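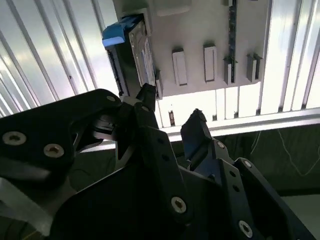
*7 minute read*

**Practice Writer, Robotic Drive Handling**
Pasichnyk Hardware Services, Nalville
Full time, on site, reports to Svitlana Vakulenko

We have a rulebook for how robots handle hard drives. It is 17 pages long and was written in a hurry by people who already knew what they meant. We would like to hire someone who doesn't know what we mean, will say so, and will keep saying so until the page is fixed.

Pasichnyk tests, swaps and retires storage hardware for companies that would prefer not to think about it. A growing share of the handling is done by arms with two-finger grippers. A drive with a plastic handle is a friendly object for a person. For a gripper it is a question of which part you touch, from which side, how hard, and who signed off on that. The signing off is where you come in.

## What the job is

You will own the Handling Practice, which is the document, the training that goes with it, and the arguments it causes. Day to day, that means:

- Standing at a bench with an operator and writing down what they do, then comparing it with what the rule says they do. Bring a pen that works. Ours wander.
- Turning "approach gently" into something a second person could follow and a third person could check.
- Keeping the contact rules current: where a fingertip may touch a drive, where it may not, and what has to happen after it touches the wrong place anyway.
- Running the near-miss log. At present people file near misses when they are in a good mood. We would like a steadier supply.
- Reviewing every change to fingertips, fixtures and approach paths before it goes on the floor. You will be able to say no. You will be expected to use this power more often than your predecessor did.
- Reading the outside safety standards that apply to our cells and telling the rest of us, in plain words, which of our habits have to stop.

You won't be programming the arms, though you will be talked at by people who do. Oksana Skoryk leads that team. She has strong views on numbered lists, and they are mostly correct.

## A taste of the current rules

So that you know what you'd be inheriting, a few lines from the Practice as it stands.

> **4.2** The gripper shall not pull on a drive until the latch state has been confirmed.

Good rule. It doesn't say who confirms it, or how. On the day shift a person looks. On the night shift, a person looks and also writes it down, because the night shift once had a bad July.

> **4.5** Fingertips are to be inspected regularly.

"Regularly" has so far meant at the start of each shift, after every 1,000 cycles, and when somebody remembers. All three groups believe they are following the rule, and all three are.

> **6.1** Cables in the work area must be managed.

We had a long meeting about "managed." You will see the minutes if you are hired, and they may affect your decision to stay.

> **7.3** After any unplanned contact, stop, and leave the arm where it is.

This is the best sentence in the document. The instinct to back the arm off and have a look is very strong, and it wipes out the one thing the log needs, namely where everything was. Please don't improve 7.3.

## What we're looking for

You need:

- Experience writing procedures that somebody then had to use with their hands. Factory, lab, hospital, kitchen, aircraft hangar - we don't mind which.
- Enough comfort around machinery to stand outside a guarded cell and ask the operator an awkward question without leaning on anything.
- A working knowledge of risk assessment, including the part after the spreadsheet is filled in.
- Clear written English. If you have ever removed the word "appropriate" from a document and felt better, mention it.

It helps if you have:

- Worked with robot arms or server hardware before. It is teachable, and Oksana's team will teach it to you whether you ask or not.
- Sat through an outside audit and been asked back.
- Used Troro, our change tracking system. If you haven't, you have a treat coming. It is slow and it has opinions about dates.

We are not asking for a particular degree. We tried that last time and got a great many degrees.

## Where and when

The job is based at our Nalville building, with visits to the smaller site in Mokora, 2 days a month. You can't do this one from home, as the drives are here and so are the people who have quietly stopped following section 6. Core hours are 9:30 a.m. to 4 p.m. and you can arrange the rest to suit yourself. You will need to meet the night shift now and then. They are pleasant and have better snacks.

Safety glasses and shoes are provided. So is a desk, in a room that several departments believe to be theirs.

Pay is on our technical grade 7, the same as a cell engineer. This took some arguing, and Svitlana would like you to know that she won.

## How to apply

Send us a resume and one page of your own writing that told someone how to do something. It can be a work instruction, a checklist, or the note you left for the person feeding your cat. Take out anything confidential. We will read the page first.

If we like it, you'll be invited for half a day on site, in two parts. First you'll watch an operator run a drive swap with the arm and write it up in no more than a page. Then Oksana will try to follow your page to the letter, with the arm at reduced speed and Svitlana's hand near the stop button. She will be as literal as she can manage. Every candidate's page goes wrong somewhere, and we mostly want to see what you do with it next.

The half day is paid, and lunch is included. Tell us beforehand if you need anything set up differently, such as seating at the bench, larger print or a quieter slot.

Applications go to Svitlana Vakulenko through the careers page, marked "Handling Practice." Everyone gets a reply, including the people we turn down, and if you sent us a page we'll tell you what we thought of it. We plan to have someone in the post by July. Until then, suggested changes to the Practice are being kept in a folder on Oksana's desk, and she has asked for a bigger folder.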